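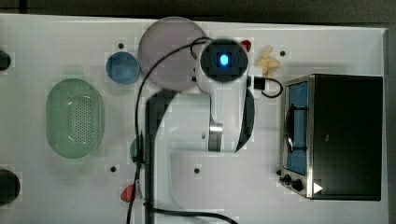

Call for Participants: Working Group on Safe Practice for Tabletop Robot Arms in Kitchen Tasks

Overgaard is seeking participants for a working group that will draft a code of practice for single-arm robots used at table height with household kitchen items. The group will review existing internal rules from four contributing sites, test them against real work cells, and produce one document that a small laboratory or workshop can adopt without a full-time safety officer.

Applications are open until the end of July.

Background

Tabletop arms are now common in teaching labs, product test rooms and small research teams. Most of these sites wrote their own rules when the first arm was installed and have added to them since. The results are hard to compare. One site may require a marked boundary around the table and say nothing about cables. Another may have three pages on cables and no rule on who is allowed to clear a fault.

Last year Overgaard collected written procedures and fault logs from sites using arms for tasks such as moving bowls, plates and colanders, opening appliance doors, and placing items in and out of a toaster oven. The collection holds 573 separate instructions and 807 log entries. A first reading found many instructions that conflict with each other and many log entries that no instruction covers. Sorting this material is the starting point for the group.

Scope

The code will cover fixed-base arms mounted on a table or bench and working with objects that one person can lift with one hand. It will address the following subjects:

Table layout. Placement of objects relative to the base, minimum clearances, and how to treat appliances that occupy a large share of the reachable area.

Cable routing. Cables running along the arm, cables leaving the base, and slack at the wrist through the full range of motion. Snagging is the most frequent entry in the fault logs.

Appliances with doors. Contact forces on handles and glass, behavior when a door does not open as expected, and conditions under which an appliance may be connected to power. The draft position is that it stays unplugged unless the task requires heat. Participants are free to argue against this.

Status indication. Meaning of indicator lights on the arm, and what a person approaching the table may assume from them. Light colors differ between manufacturers, and the group will have to decide whether the code should specify posted labels.

Resets between trials. Who may reach into the work area, in what state the arm must be, and how the next start is confirmed.

Soft and irregular items. Cloth, food and food replicas that can cover a sensor, catch in a joint or fall into a mounting hole.

Records. Minimum content of a fault entry, and how long entries are kept.

Mobile robots, arms mounted on ceilings or rails, commercial food production and anything involving knives are out of scope. Software security will be handled in a separate document.

Who should apply

We are looking for people who do this work, supervise it or write the rules for it. Places are divided into four categories:

Operators - people who run an arm on a regular basis, including by teleoperation, and who carry out resets themselves.

Technicians - people who mount, wire, calibrate or repair tabletop arms.

Safety and compliance staff - people with experience in risk assessment for machinery. Direct experience with small arms is useful but not required.

Technical writers - people who have written or edited procedures for equipment users.

Operators are underrepresented in most groups of this type and will be given priority for half of the places. A degree is not required in any category. Applicants must be at least 18 years old and able to read and comment on technical documents in English. Employees of arm manufacturers may apply, but no more than one participant will be accepted from any single company.

What the work involves

The group will run for 8 months. Participants should expect to spend five hours a week on the work, less during the review period. The main duties are:

Reading assigned sections of the collected instructions and marking each one as keep, merge, revise or drop, with a short reason.

Attending a remote meeting every Tuesday at 3 p.m. Meetings last one hour. Minutes are sent out the next day.

Attending two on-site sessions, one at Pleson and one at Nemis. Each session lasts two days. Draft rules will be applied to working cells, and participants will record where a rule cannot be followed, takes too long to follow or can be read in more than one way.

Commenting on each full draft within the stated period. Comments must name the clause and propose wording. Comments such as "unclear" without a proposed change will be returned.

Edamska will act as editor and will keep the master copy. Edamska has no vote on content.

Decisions are made by two-thirds majority of those present. A participant who disagrees with a clause may have a note of up to 150 words attached to it in the published version.

Conditions

Participants receive an hourly fee at a flat rate, which is the same in all categories. Travel and lodging for the on-site sessions are booked and paid by Overgaard. Participants who are paid by their employer for the time may decline the fee.

Fault logs are supplied with site names removed. They may not be passed on, quoted outside the group or used to train or evaluate software. All participants sign a confidentiality form covering the logs only. The drafts themselves are not confidential and may be discussed with colleagues.

Before entering a work cell at either host site, participants must complete that site's safety briefing. Loose sleeves, lanyards and open-toed shoes are not permitted in the cells. A participant who has not completed the briefing may observe from outside the marked boundary.

How to apply

Send one file containing:

1. The category you are applying for. Choose one only.
2. A description of your work with tabletop arms or comparable equipment, one page at most.
3. One rule from your own workplace that you think is wrong, missing or badly worded, and the wording you would use instead.
4. Confirmation that you can attend both on-site sessions.
5. A statement of any paid relationship with a manufacturer or seller of robot arms.

Item 3 carries the most weight in selection. Remove company names from it if your employer requires this. Do not send a resume, certificates or letters of reference. Incomplete files will not be read.

Applications should be submitted through the working group page on the Overgaard website. All applicants will receive a reply, and those on the short list will be invited to a 20-minute call. Applicants who are not selected may ask to be placed on the list of outside reviewers, who receive the second full draft and are not paid.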